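Resealing the edge where worktop meets white surface, silicone or something else?
Posted in Kitchens and Bathrooms, June
By pebbledash_50
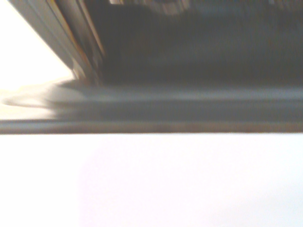 Grey edge along the white surface, brownish tint on the lower side.

Need some advice before I spend money. We moved into a flat in Vondville in the spring and the sealant in the kitchen is in a poor state. Behind the sink it has gone black in places and by the cooker it has come away from the wall completely. I can get a fingernail behind it.

The last owner seems to have gone over old sealant with new at least once. There are two layers by the window and the top one peels off like tape.

I was going to rake it all out and put in ordinary white silicone. My brother-in-law says use acrylic as it is easier to tidy up and you can paint it. The man in the shop said neither and tried to sell me a tube of Flultine 300, which costs more than double. Who is right?

Worktop is laminate on chipboard, tiles above. Tiles are sound.

grout_expectations wrote:
Silicone. Acrylic behind a sink will crack and let water in within the year. Your brother-in-law is thinking of skirting boards, where it's fine.

Get every bit of the old stuff out first. New silicone does not stick to old silicone. That is why your top layer is peeling.

Ellis wrote:
Agree with silicone. Sanitary grade, the type with mould inhibitor in it. Read the back of the tube, because the cheap general purpose ones often don't have any.

Flultine 300 is a hybrid polymer. Decent stuff, I've used it on window frames outside. It sticks to damp surfaces, which silicone won't. Whether you need it is another matter.

tapwasher929 wrote:
I'd go the other way and say buy the hybrid. I did our kitchen in silicone twice and it went mouldy both times. Third time I used the Flultine and it's still white. It's a small kitchen, you'll only need a tube or two. The price difference is a couple of sandwiches.

grout_expectations wrote:
If it went mouldy twice the trouble is ventilation or standing water, not the tube. Did you change anything else at the same time?

tapwasher929 wrote:
We did put a new extractor in, yes. But the bit by the window is nowhere near the extractor and that stayed clean too.

grout_expectations wrote:
An extractor dries the whole room. I rest my case.

tapwasher929 wrote:
You can rest it all you like, I've got the clean sealant.

pebbledash_50 wrote:
Thanks all. There's no extractor here, only a window that sticks. I suppose I should sort that as well.

Next question is how to get the old stuff out. I've had a go with a Stanley knife and managed to score the worktop a bit. Not badly but I can see it.

marrowfat wrote:
Put the Stanley knife down. Plastic scraper, the sort sold for wallpaper or for ceramic hobs. Cut along the top edge where it meets the tile, as tile won't mark easily, then pull the strip towards you and lift it off the worktop with the plastic. Go slowly and it comes off in long bits.

For what's left, use silicone remover gel. Clunari do one in a small bottle. Leave it for as long as the bottle says and then leave it a bit longer. Test it somewhere hidden on the laminate first.

Ellis wrote:
I don't get on with the gels. They leave a greasy film and then you have to clean that off too. White spirit on a rag and elbow grease, then wipe down with meths before sealing.

marrowfat wrote:
White spirit leaves a film as well. That's what your meths is for. Same with the gel, wipe it down after and it's fine.

Ellis wrote:
Fair enough. Either way, wipe it down with meths and keep the window open.

longdrop wrote:
Before you reseal, press down on the worktop behind the sink. If water has been getting behind the sealant, chipboard swells and goes soft. Ours looked perfect from the top. When I pulled the sealant out the back edge was like Weetabix, and we ended up replacing the whole run.

Look underneath too with a torch. Dark patches on the underside of the board mean it's been wet.

pebbledash_50 wrote:
Pressed it. Feels solid by the cooker and solid under the window. Behind the sink there's a slight bump in the laminate the length of my hand, but it doesn't give when I push. Underneath looks dry, with one old stain near the waste pipe.

longdrop wrote:
A bump means it has been wet at some point. If it's hard now it has probably dried out and stopped. Leave the old sealant out for a week or so before you put new in, so anything in there can dry. Try not to splash.

hob_nob wrote:
A week with no sealant behind a sink, in a house with people in it? Good luck. I'd give it two nights with a fan heater pointing at it and get on.

longdrop wrote:
A fan heater will dry the surface and leave the middle damp. Masking tape over the gap when you wash up, peel it off after. It isn't difficult.

hob_nob wrote:
I've done it my way in three houses without trouble. Suit yourself.

marrowfat wrote:
On putting the stuff in: masking tape above and below the joint, leaving a gap the width you want the bead. Cut the nozzle smaller than you think. One steady pass, smooth it once with a wet finger or a profiling tool, and pull the tape while it's still wet. If you wait until it skins over, the tape tears the edge.

Don't keep going back to it. It only gets worse.

grout_expectations wrote:
Use a drop of washing-up liquid in the water for your finger. Some people say it weakens the bond. I've never had any come off.

Ellis wrote:
It does weaken the bond if it gets under the bead. Use the tool and leave the soap out of it.

pebbledash_50 wrote:
Right. Plan is plastic scraper, Clunari gel, meths, leave it open with tape over for as long as I can stand, then sanitary silicone. I'll keep the receipt for the silicone in case I change my mind and go for the Flultine.

Does colour matter? White shows the mould but clear looked grubby in our last place.

tapwasher929 wrote:
White. You want to see it when it starts.

marrowfat wrote:
White if the tiles are white. Grey if the grout is grey. Never clear on a worktop, it goes yellow and you can see every crumb stuck behind it.

pebbledash_50 wrote:
Grout is a sort of beige. Will get white. The scraper and the gel are on order, so I'll start with the cooker end when they come and leave the sink until I've had some practice.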